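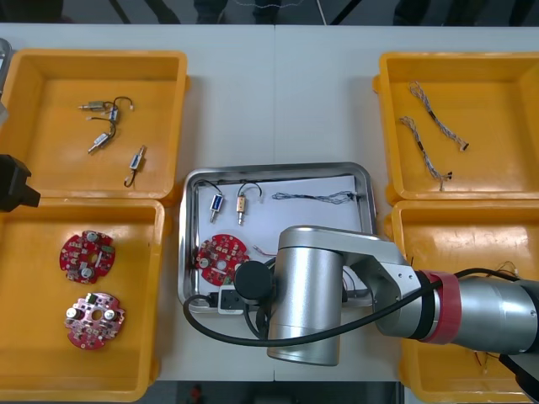
Fault Hunter (Robot Cell), Perkmont workshop
Full time, starting August

Mirkus sorts used parts for repair shops. Solenoids, round circuit boards, cable harnesses: they arrive muddled up and they leave in yellow bins, one kind to a bin. Two robot arms do the sorting. Most of the time they do it well, and we would like to hire someone for the rest of the time.

What went wrong

One night in the spring the cell ran 844 picks without a single error in the log. In the morning we found that 206 of them had been picks of nothing at all. The gripper had closed on air, carried the air across the table with great care and let it go over the correct bin. The software was delighted.

The cause was a grip sensor that had drifted until it read "holding" whatever it was holding. We swapped it in ten minutes. Finding it took 3 days, partly because we kept believing the log.

Then, in the same month, an arm restarted by itself after an emergency stop was released. It should have waited for a second button. It moved a hand's width and stopped, and the person reaching in for a dropped harness got their sleeve brushed and went home early on full pay. We have since rewired the reset and shut the cell for a proper review. The review produced a long list of things to fix. You would be inheriting the list.

What you would do

- Work through the open faults, worst first, and write each one up so that a tired person can follow it.
- Test the stops, the resets and the guarding every morning, including the mornings when it's obviously fine.
- Break things on purpose. We have a supply of boards and solenoids that are past caring.
- Watch the arms at work over the steel tray, and compare what they did with what they say they did.
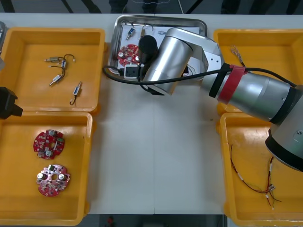
- Say "switch it off" to anyone here, including the owner, and be listened to.

What we need from you

You have mended or maintained machines that move, and you can read a wiring diagram. You know how to isolate a machine and you do it even when you only want to nudge one cable. Some programming would help, though we can teach you ours, which has been described as regrettable.

Experience with loose cable is welcome. Harnesses snag and tangle, and they are behind a fair share of the list.

No degree needed. Please don't apply if your last three near misses make funny stories and no paperwork.

What you get

A permanent contract, a training budget of £3,000 a year, decent boots and a bench by the window. Day shifts only – the cell no longer runs at night without a person in the building.

How to apply

Write to Baoshan Xu with a page on a fault you chased and what you got wrong on the way. A CV is fine as well, but the page gets read first. Interviews include an hour at the cell with a fault we have put in ourselves, and possibly one we haven't.

Last updated: August

Contact: Baoshan Xu, Mirkus, Perkmont | © Mirkus | Back to top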